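Community > Ornwood > Interviews

Running a toy library in a small town

The Ornwood toy library lends toys in the same way that the building next door lends books. Families pay a small yearly fee, choose up to four items and bring them back three weeks later. It opened in March, nine years ago, with two shelves of jigsaws. There are now 907 toys on the list and 379 families signed up, a good number of them from Kamley and the villages along the Gratari road.

The woman who runs it asked not to be named in this piece. She worked in a nursery for most of her life and started the library after moving house and finding she had no room for what she had collected.

"I had it all in the loft and the garage, and my knees were not up to the loft ladder any more," she said. "I put a card up in the post office asking if anyone wanted to borrow a train set. I had eleven phone calls in two days."

The first year was mostly spent on cupboards. She had a grant of 800 pounds from the town fund and it all went on shelving and a second-hand label printer, which is still in use. The toys themselves were given.

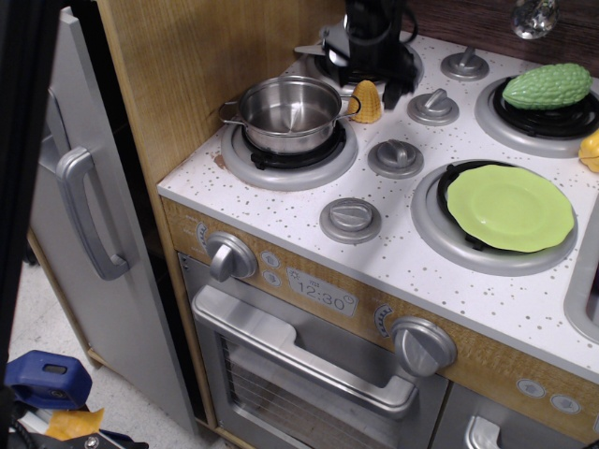 Is pretend food worth lending out, when most homes already have some?

"It's what people ask for most, after the ride-on things," she said. "They may have a few bits at home, but a child who has had the same plastic carrot for a year will play quite differently with a new set."

She has firm views on what goes out and what does not. Battery toys are kept to one shelf. Anything with a missing part is marked on the card, so that a family is not blamed for a piece that went long ago. Puzzles are counted when they leave and counted again when they come back, and a puzzle that is one piece short stays on the list with a note. "Children under three don't mind at all," she said. "It's the grandparents who ring me up."

Cleaning takes up more of the week than lending does. Hard plastic goes in a bowl of warm water with washing-up liquid and is dried on racks overnight. Wood is wiped and never soaked. Dressing-up clothes go home with her in a blue bag and come back ironed, though she has been told more than once not to bother with the ironing.

I asked what she had learned about how children choose. She said the younger ones go for whatever another child has just put down. Children of five and six often take the same toy home again and again, and parents sometimes apologise for it at the desk.

"I tell them to let it happen. There was a boy who had the same wooden garage for most of a winter. His mother kept trying to get him to swap. Then one week he walked straight past it and took a drum — she may have wished she'd kept quiet."

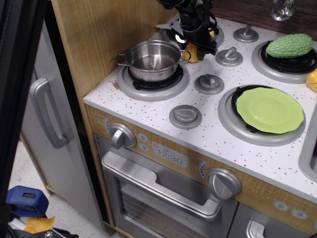
A toy kitchen, with the bitter melon on a back burner.

Late returns are treated gently. There are no fines. A text goes out after a week and a phone call after a month, and she reckons that most late toys are simply under a bed. A few never come back. A family moved away with a marble run last year and posted it to her from their new address, in three parcels, with a drawing.

The rent on the hall goes up in the new year, and the fee will rise by a pound to meet it. She would also like a proper store for the outdoor toys, which at present live behind the stage under a sheet. New members can join at any session. They need something with their address on it, and a strong bag.

Contact us | © Ornwood Community Pages | Back to top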